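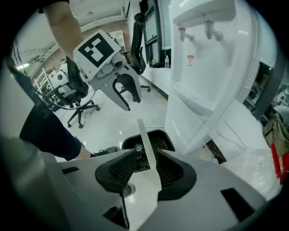 You should teach this, one of our earliest customers told me after I'd resoled her boots at the market, and I laughed it off for the best part of a year. She kept at me every time she came past the stall. Eventually I booked a hall, put up a notice and got six people, two of whom had come for the yoga.

So that's how Clelten started! We're a small shoe repair shop and school on the main street, and I'm the one behind the counter most mornings with glue on my sleeves. I'd spent years fixing other people's footwear for a chain in the city and got pretty fed up with telling folks their favourite pair wasn't worth saving. Mostly it was.

These days we run four classes a term. The beginners' one (heels, stitching, basic colour work) fills up quickest, and it's the one I'd still pick to teach if I could only keep one. There's a welting course for people who've caught the bug properly – bring lunch, it's a long day – and the September intake is usually the calmest, if you don't love a crowd.

Last year we mended 2,377 pairs between the shop and the classes. I know the number as I write every job in the ledger, in pencil, and yes, I've been told there's software. Work boots make up the biggest share, then school shoes, then a surprising amount of ballroom gear. The oldest pair came in at 92 years old and went home with new heels and the original laces.

Our main stitcher is a second-hand Zerker that weighs more than my car, or feels like it when you have to shift it. Thread comes from Motatex and most of our sole leather from Gatti, who put up with me ringing to change the order at the last minute. We keep offcuts in a bin by the door, help yourself.

A basic resole starts at $42 and takes about a week, a bit longer before the holidays. We open at 8 am and shut when the light goes. If you're not sure whether something can be fixed, bring it in anyway and I'll have a look while you wait. Parking's round the back, next to the bakery – go slow over the kerb.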